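Part 3. Setting Up Your Sorting Table

Okay, you've unpacked the Wonlow kit and cleared yourself a place to work. Good! Now comes my favorite bit, laying out the trays. I've set this table up more times than I can remember (my first one was on an ironing board, don't do that), and it goes quickly once you know which tray lives where.

What you need for this part:
Yellow plastic trays, 4
Shallow stainless-steel tray, 1
White paper, a few sheets
Scissors
The bag of mixed parts you want to sort

1. Wipe down the table and let it dry. I like a white top for this job. Tiny black connectors show up beautifully on it, and you'll be dropping a few.

2. Put the yellow trays out, two on the left and two on the right. Leave a gap down the middle wide enough for the steel tray plus your hands.

3. Check that all the yellow trays are empty. Run a finger along the inside corners too. Lena Tokarz, who tested these instructions for me, found a leftover screw in hers from the last batch and spent 45 minutes trying to work out what it had fallen off of.

4. Cut a sheet of paper to fit the floor of the steel tray. It should lie flat and cover nearly the whole bottom. If it curls up at the edges, trim a bit more off.

5. Set the steel tray in the middle gap, closer to the front edge of the table than the back. You'll be reaching into it all day, so be nice to your shoulders.

6. Lay a few parts on the paper with space between them. Please don't tip the whole bag in! I know it's tempting.
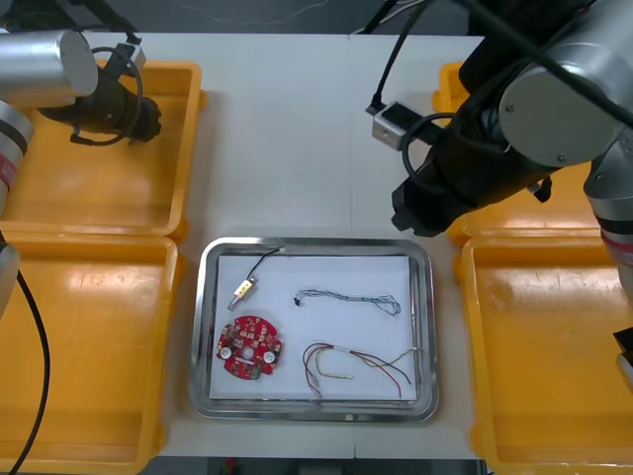 Fig. 3. Steel tray lined with paper, first parts laid out for sorting.

I always start with a small mixed handful like this one, with a round red circuit board, a sensor with a thin metal probe, and a twisted bundle of blue and gray wires. They're so different from each other that you can decide on your groups right there, before you get to the fiddly stuff.

7. Pick a group for each yellow tray. Mine go boards, sensors, wires, and "ask Clyde" (that's Clyde Ambrose, and he does answer his email). Use whatever groups suit your parts, but write them down on a slip of paper and keep it handy.

8. Move the parts over one at a time. Hold boards by the edges, and lift a sensor by its body, never by the cable.

CAUTION: The steel tray is metal, and so is the rim. Never put a powered board or a connected battery in it, paper or no paper. Unplug everything first.

Note: Swap the paper when it gets grubby or torn. I buy packs of 300 sheets and one pack lasts me ages.

Note: Wires love to tangle. If you've got a lot of them, twist each set together loosely before it goes in its tray, and keep the connectors all at the same end.

9. When the steel tray is clear, lay out the next handful and carry on from step 6. Labeling the full trays is covered in Part 4.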